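Speaker notes - "Variable Stars From Your Own Backyard"
Pennington Sky Club, summer talk, July 7, 2023
Speaker: Lamisi Sarpong

Opening (title slide up, wait for the folks in back to find chairs)

Good evening, everybody, and thank you for coming out on what looks like a pretty good observing night. I promise to have you outside before it's fully dark. Thank Desmond Ferreira for the invitation and for the projector cable, which I forgot again.

Ask for hands: who has looked at a star this week? And who looked at the same star twice? Most people put their hand down on the second one, and that's really my whole subject tonight. Stars change. Some of them change enough that you can notice it with your own eyes, from a driveway, with a streetlight on.

Slide: Algol

Start with the easy one. Algol, in Perseus. Every 2 days and 21 hours or so it fades to about a third of its usual brightness, stays low for a little while, and climbs back up. The whole dip takes roughly ten hours. Two stars going around each other, and the dimmer one passes in front of the brighter one.

Tell the story about standing on my aunt's porch in March in a bathrobe, sure I had the wrong star. (Keep it short! Last time this ran on forever.)

Perseus rises late this time of year, so Algol is homework for the fall. Say that clearly or somebody will go looking for it tonight.

Slide: Delta Cephei

This one is up now. A pulsing star, a bit over five days from peak to peak, and it climbs faster than it falls. Show the light curve and let people look at the shape before talking over it. Mention Henrietta Leavitt here, and how her work on stars of this kind gave astronomers a way to measure distance. I always get a little carried away with Leavitt - she deserves an hour to herself, but save it for questions.

Slide: How to make an estimate

Find your variable. Find one comparison star a touch brighter and one a touch fainter. Decide where yours falls between them. Is it halfway? Closer to the bright one? Write down your number and the time before you look at anybody else's number. If you peek at last week's entry first you will see last week's star, I guarantee it.

Look back and forth with quick glances. Red stars seem to get brighter the longer you stare at them, so don't stare.

Slide

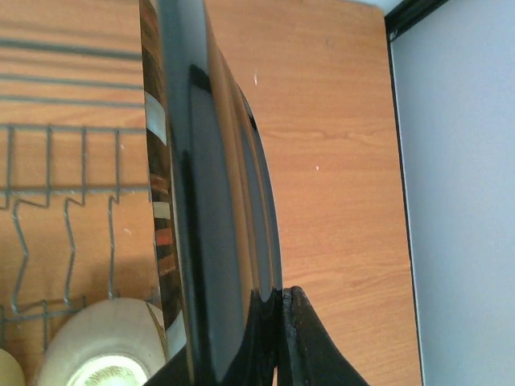
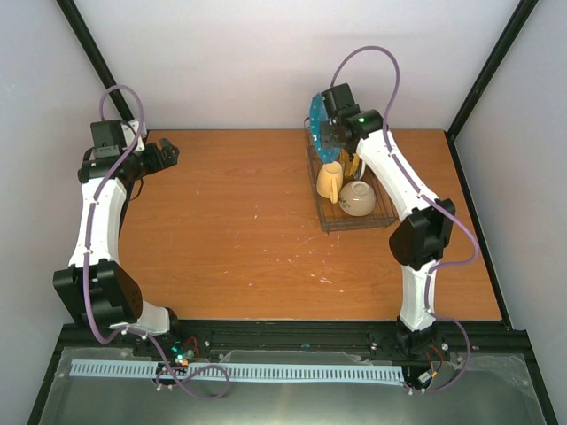
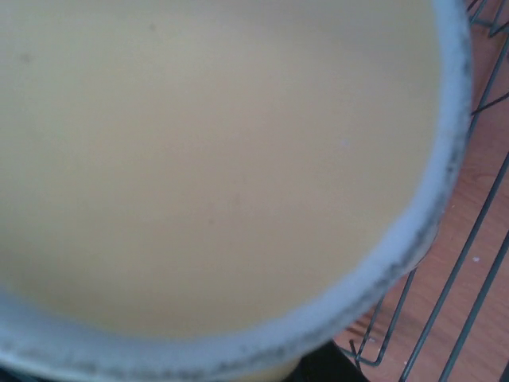
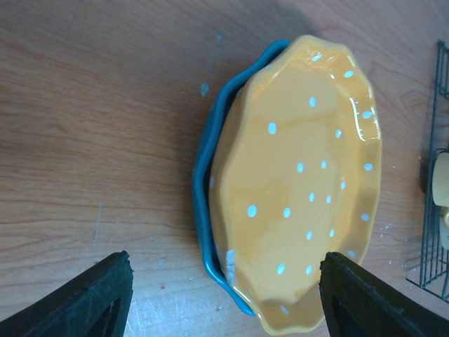
Tabletop and dishes, with the pale yellow liquid third.

Slide: The Hitside log

Welcome back. Now for some bragging on behalf of my home group. We keep our estimates in a shared notebook called the Hitside log, and as of this spring we have 1,797 entries in it. Of those, 1,201 were made with the naked eye or plain binoculars. I want you to hear that second number, especially if you've been putting this off until you can afford a bigger telescope.

Show the sample page. Point out the crossed-out ones. We leave them in. A bad estimate with an honest note next to it ("haze," "moon close by," "very tired") is worth keeping.

Desmond may want to jump in about the Dokurton site, which has the darker sky but a terrible road. Let him. If he doesn't, just say the gate is open to members and to please dim your headlights past the second bend.

Slide: What to bring outside

Binoculars if you own them, a red flashlight, a pencil (pens quit on you when it's cold), and the printed chart from the side table. There are 3 charts stapled together. Start with the Cepheus page and ignore the other ones for now.

Bug spray. Put it on well away from the telescopes, please, it's murder on the optics.

Closing

Read the little bit from the Pisard newsletter about the member who followed one star through a whole winter, if there's time. Skip it if the sky is already dark.

Questions for ten minutes, then lights off and everybody out to the lawn. Remind them to give their eyes a good twenty minutes and keep the phones in their pockets.

Collect the clipboards at the end!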